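Settling In at Lunden: A Conversation With Ylva Granström

Ylva Granström has run the toddler room at Lunden, a small daycare in Lostham, for 11 years. Before that she worked as an assistant in a preschool classroom and spent two summers as a nanny. We talked in January, just after the center had taken in its winter group of new children.

The first weeks are what parents ask her about most. Lunden starts every new child with short visits, and Granström says she has become stricter about keeping them short.

"We used to let people skip ahead if the first morning went well," she said. "Then the child would have a very hard second week, and the parents thought something had gone wrong. Now everybody gets the same schedule. An hour with a parent in the room, then an hour with the parent down the hall, then a morning, then lunch. Naps come last."

The plan takes six visits. Some parents find it hard to get that much time off work, and grandparents often come instead. Granström has no problem with that as long as the same grandparent comes each time.

Goodbyes

I asked what she tells parents about drop-off. She has one rule, and she repeats it often.

"Say goodbye and go. Don't sneak out, and don't come back in for another hug. A child who turns around and finds you gone will watch the door all day. A child who heard you say goodbye may cry, but they know what happened."

Most of the crying at Lunden is over before morning snack, she said. For a child who has trouble, a staff member sits near the window with a book -- always the same staff member for the first month. Parents can call at any time, and she would prefer that they call than sit in the parking lot worrying.
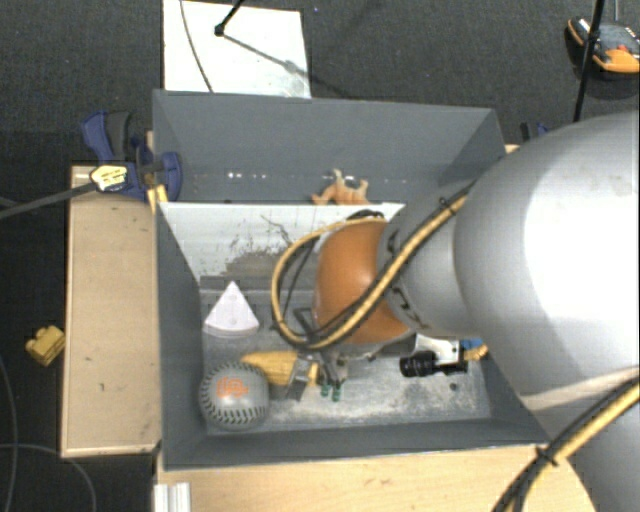 Naps and Food

The toddler room has 13 children this winter and room for 14. Nap time begins at 12:30. Children who don't sleep rest on their mats for a while and then move to the quiet corner with puzzles.

"I get asked to keep children awake so they'll go to bed earlier at home," Granström said. "I understand it. I won't keep a tired two-year-old awake, though. What I will do is wake them at an hour we've agreed on."

Lunch is cooked at the center. New foods go on the plate in small amounts, and the staff eat the same meal at the same table. Granström doesn't ask children to finish. She does ask parents to send a written list of allergies, even when they have already told her in person.

Talking With Parents

Lunden moved its daily notes to an app called Evosstead last year. Granström was against it at first and still keeps a paper notebook by the coat hooks.

"The app is fine for diapers and naps. If a child bit somebody, I want to tell the parent face to face."

She also holds a longer talk with each family after the first two months. Those used to be in the evening, but she moved them to early morning after the Lindholm branch tried it and had fewer cancellations.

Her advice for families starting in the spring was practical: label the boots, bring two full changes of clothes, and let the child pick which blanket stays at daycare. "And buy a second one of it if you can," she said.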